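Friday

Up before seven. The phone was at 2 percent, even though it had been on the charger all night. Third time this week. I checked the outlet by the bed with the lamp and the lamp came on, so the outlet is fine. Made coffee and decided to deal with it before doing anything else, and to go through the cables while I was at it. They have needed it for months.

The cables live in the second drawer down in the kitchen, with the batteries and the takeout menus. I took the whole drawer out and carried it to the chair by the big table, so I could pull things out one at a time and not have them slide all over the floor again. The table is the best place in the apartment for this kind of job. I can sit down to it, and a black cable shows up fine against the brown wood, which it doesn't on the rug.

I still like the table. I paid 120 dollars for it at the Idero closeout, when I first moved to Clellside, and Stavros Manolakis helped me get it up the stairs. It's 160 centimeters long. I know that because the tag was in centimeters and I had to convert it in the parking lot. There's a lot of grain in the top, dark and light, all running the long way. I oiled it last November and should do it again this month if I can find the can. It isn't under the sink. It may be in the hall closet behind the vacuum.

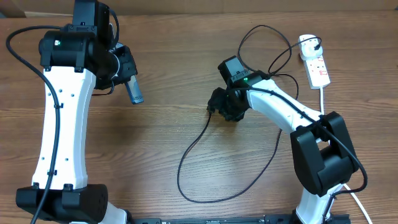
Should I buy a new cable as soon as the old one stops charging?
Try the cable with a different charger first, then clean out the port on the phone, and buy a new one if neither of those helps.

I wrote that down on the pad by the fridge too. Last year I bought a replacement right away, and then found out the charging block was the problem. That cost me a cable I didn't need, and it's one of the ones I was sorting this morning.

The sorting itself took until nine thirty. I used the method I use for socks. Take one, find out what it fits, put it with the others like it. The ones that fit nothing I own go in a shoe box. There was a long gray one from the old printer, and I kept that because the printer is still in the closet. I should get rid of the printer first and then the cable, or they will both be here in five years. There was an adapter for a camera I sold. There were earbuds with one side dead. I threw those out.

Two cables had tape on them near the end where I had tried to fix them. The tape had gone gummy and left black stuff on my fingers. I threw those out as well. I don't think tape does anything for a cable once the inside has gone.

The ones I kept I wound up and closed with bread bag ties. Oisín Hayes does his with strips cut from an old hook-and-loop belt and they look much better, but the bread ties were in the same drawer and I wasn't going to go out for a belt. I wind them loosely now. I used to wrap them tight around my hand and tuck the end in, and I think that's what killed most of them.

Then the phone. I turned it off and looked in the port with the flashlight. There was lint in there, a gray pad of it pushed down flat at the bottom. I got it out with a wooden toothpick, a little at a time, holding the phone with the port facing down so it would fall out. More came than I expected. It must be from my coat pocket, the left one, where I also keep tissues. I wiped the outside of the phone with a dry cloth and the table too, where the lint had landed.

After that I tried the cables with it one after another, with the charging block from the living room.

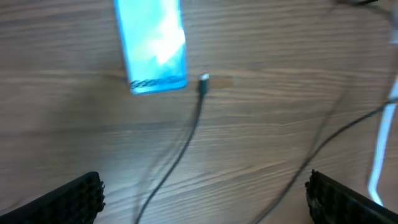 Blue phone and thin black cable, between tries.

The results, so I don't have to do it all again:

The Zilleo cable from the bedroom only works if it is held to one side. It was doing that before I cleaned the port and it still does. That's the one I have been using every night, so there is my answer. Out.

The short white one charges, but it's too short to reach from any outlet I have to any surface I have. It can go in the travel bag.

The thin black one charges and clicks in properly. It's long enough for the bedroom. I don't remember buying it. It could be Stavros's from when he stayed over the weekend of the concert, so I'll ask him before I get attached to it.

The braided one from the gas station doesn't charge at all. Out.

So one bad cable and a dirty port, both at once. I had been ready to blame the battery. I called the repair place, Nedeljković, on Wednesday after the second bad night, and the man there said a battery would be 85 and he would need to keep it until the next day. He did say to look for lint first. I should have done that the same evening – it would have saved me a couple of mornings with no alarm.

Before I put the drawer back I washed it. There was a layer of crumbs in the bottom, and a dead battery that had leaked a little in one corner. I scrubbed that with vinegar and a toothbrush and let the drawer dry on its side by the radiator. I cut a cereal box into strips for dividers. Cables on the left, batteries in the middle, menus on the right. Half the menus were for places that have closed. I kept four.

While the phone was charging I copied the pictures off it, which I have been putting off too. There were 456 of them. A lot are of the same dog. Some are of price tags, from when I was looking at lamps. I deleted the price tags and left the rest for another day. It was slow, and I ate lunch while it ran – the rest of the lentil soup and the end of the bread, which was hard but fine when toasted.

By one o'clock the phone was full. I unplugged it and took the black cable back to the bedroom and ran it behind the nightstand. I had to move the nightstand out to do that, and found a library card and a sock. The end kept dropping down the back, so I put a binder clip on the edge of the nightstand and ran it through the loop. It holds. I might do the same at the table, but I don't really want a clip on that wood. It would mark it.

I noticed a couple of scratches near one end of the table when I was wiping. Short ones, and I can only feel them if I drag a fingernail across. They may come down when I oil it. I'll try a corner first. Stavros says to rub a walnut on them. I have walnuts, so it won't cost anything to try.

Went out at two to drop off the dead batteries and the bad cables. The bin at the hardware store takes both now, it used to be only batteries. It rained on the way home. I had the phone in the right pocket this time, with nothing else in there.

Oisín came by after work to return the folding ladder. He looked in the drawer and said it wouldn't last. Maybe so. We had tea and he told me about the job in the other building, which he will take if they let him start after the holidays. He left around six thirty.

For tomorrow: look for the oil in the hall closet. Text Stavros about the cable. Take the printer down to the car, and the gray cable with it. Buy bread.

Phone was at 91 percent when I went to brush my teeth. I plugged it in and it made the sound. Alarm set for seven fifteen.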